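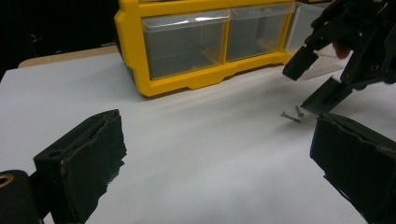

I started Larkeo in my aunt's spare bedroom with a sewing machine that skipped every sixth stitch and a pile of other people's curtains. I'm Paraskevi Petridis, and I fix, hem, line and hang curtains and blinds for folks all over town. I never planned on the blinds part! But people would hand me a bag of drapes and say, oh, the blind came down too, could you take a look, and I'd end up with things like those two small metal screws on the white tabletop, and I got pretty fond of small hardware. So now I do both.

We moved into the shop on Dedstead Street when I was 29, and the place still has the old shoe store's carpet in the back (sorry, I like it). Takeshi Kubo joined me that June. He came in to get a bedroom blind shortened, stayed to argue with me about pleats, and was right about the pleats. He does all the measuring and hanging now, and most of the driving. I do the sewing and the talking, as you may have guessed.

Most of what we make is pretty plain – linen panels, blackout lining for kids' rooms, roman shades for kitchens. We love the odd jobs too. Last winter we relined a set of velvet drapes for the Lulon, the little theater by the river, and I had red fluff in my hair until spring. If you have a bay window, a round window or a window that some previous owner cut with what looks like a bread knife, please call us. Takeshi gets excited.

If you've never ordered curtains before, it goes like this. You send us a photo and a rough width, and we tell you on the phone whether you're in the right ballpark. Then Takeshi comes by to measure, which is free inside town. Hems take 3 days and new curtains usually take 6 weeks, a bit longer before the holidays when everybody has family coming and suddenly notices the guest room.

We keep your leftover fabric for 2 years with your name pinned on it, so if the cat gets at the bottom edge, bring them back and I'll patch it from the same bolt. The shop is open from ten in the morning, and there's parking behind the bakery. Come in and touch the samples, that's what they're for!

Contact Larkeo | © Larkeo Curtains & Blinds, all rights reserved | Back to top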